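Ular hand-held gripper kit (pair)

For home builders and shared workshops. You print the shells, we send the rest. Second batch, April 2018.

In the box:
Jaw inserts, dark, V notch, textured mesh face
Marker cubes and flat marker plates, pre-cut
Screws, 94 pcs (count them before you start)
Jaw pads, 2 spare
Build sheet, Stollent layout

Price 594 the pair, shells not included. Post is extra, ask first if you're outside the metro area.

Build notes. Shells take ages, print slow, don't rush the curved bit or it splits along the layer lines. Sand the inside before the inserts go in. Markers go on LAST, flat and square, no bubbles. If the tracking jumps around check for glare off the lights before you email us, its nearly always glare. Grey or white filament both fine, colour makes no difference.

March batch had the wrong screws for the Dwivedi mount. Fixed now. If you've got the old bag send us your order number and we'll post the right ones.

Tested to 1,677 open/close cycles on the bench at Soltstead before the first pad came loose. Glue on new pads is diffrent.

Good for cloth, soft packs, light tools. Not for glass, not for anything hot.

In use, shared workshop:
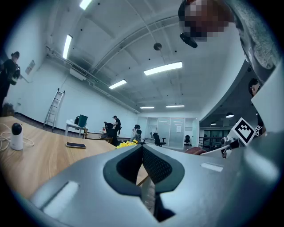
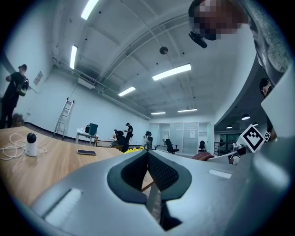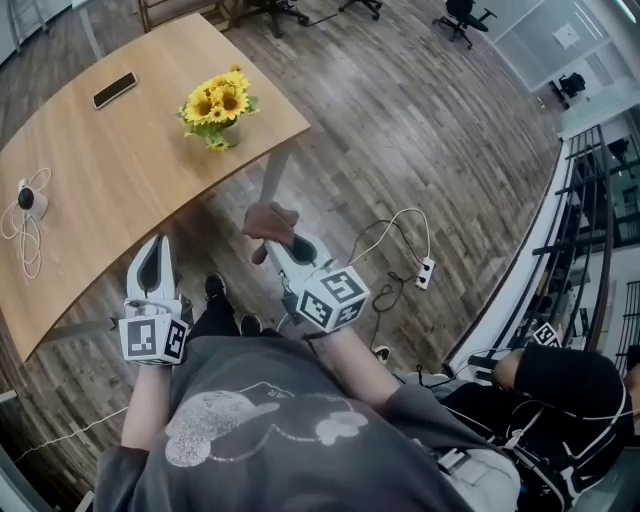
Last pic: one in each hand, brown cloth in the right gripper.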